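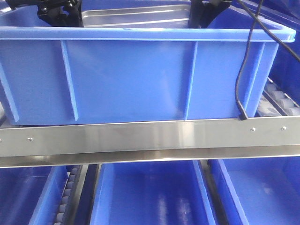

Domenica Lanz

Okay, budget people, I need a sanity check before I sign anything. We're a small kitchenware distributor and we're trying to price out a second picking cell for next year. The one we have handles steel trays out of blue crates and I'm happy enough with the arm itself. What's eating me alive is everything around it: crates, rollers, rails, gripper parts, cables.

Two quotes so far. Itgate wants to sell us the whole cell, conveyor and all, one invoice, install included. Femier will do only the arm and gripper and says we can build the racking ourselves. The Femier number looks wonderful until I start adding things up in a spreadsheet at 11 pm and then it looks a lot less wonderful.

Has anybody gone the build-it-yourself route on the flow rack part? And do I really need a spare gripper in year one, or is that just a sales guy talking?

12 Aug 2018

margus_oz

Buy the spare. We skipped it on our first cell and lost 17 days waiting on one bent finger. I paid $881 for the replacement set plus whatever those 17 days cost us, which I never had the stomach to work out.

On the racking, we did it ourselves and I'd do it again. Roller track is just roller track.

Notburga H.

Roller track is NOT just roller track, Margus, sorry. If the crate stops a little crooked every time, the arm has to find it every time, and then you're paying somebody to fiddle with the vision settings. We bought cheap track and replaced it the next April. I'd take the Itgate quote if the install is fixed price. Is it fixed price, Domenica? Get that in writing.

Domenica Lanz

It says "estimated." So I guess no, lol. I'll call them.

Spare gripper is going in the spreadsheet. Ouch.

margus_oz

Estimated means bring your checkbook.

And Notburga, we put end stops on ours and the crates sit fine. I'm not saying buy junk, I'm saying a decent local sheet metal shop can bend you a stainless rail for a lot less than an integrator charges to think about it.

Orlando G

Coming at this from the crate side (I do purchasing, I don't touch the robots). Whatever you choose, standardize the crates first! We had three kinds of blue crate floating around the building that all looked the same from across the room, and the rims were different heights. The gripper guys were furious with me. I ended up ordering 1,243 new ones from Panasiuk, and that line wasn't in anyone's project budget, so guess who got to explain it.

Also ask about the ribs and the corners. Stuff that a person wouldn't notice matters when a gripper has to go down inside next to the wall.

Domenica Lanz

Oh no. We definitely have mixed crates. I hadn't even thought about that as a robot cost, I had it under warehouse supplies. How long did the order take?

Orlando G

Around 3 months, in two deliveries. Order early.

S. Tanabe

One more for your list: cable management. On the photo you've got one cable draped right over the crate rim and down the front. Might be nothing, but I'd put money in for proper cable carriers on the new cell. It's cheap at the quoting stage and annoying later. We used Calton for ours and had no complaints, they'll sell you short lengths.

I'm with Notburga on the integrator, by the way, at least if you don't have a maintenance person with spare hours. Do you?

Domenica Lanz

We have half of one. He also does the forklifts.

Fair point on the cable, I've stopped seeing it. Adding a line.

Notburga H.

Half a person is your answer. Go with Itgate.

margus_oz

Or spend the difference on the other half of the person. He'll still be there when the install crew has gone home.

Domenica Lanz

Well now I want to price that too, thanks a lot. Give me a few days, I'll redo the sheet with the crates and the spare gripper in both columns and post the totals. Does anyone put training in the project budget or does it go under payroll?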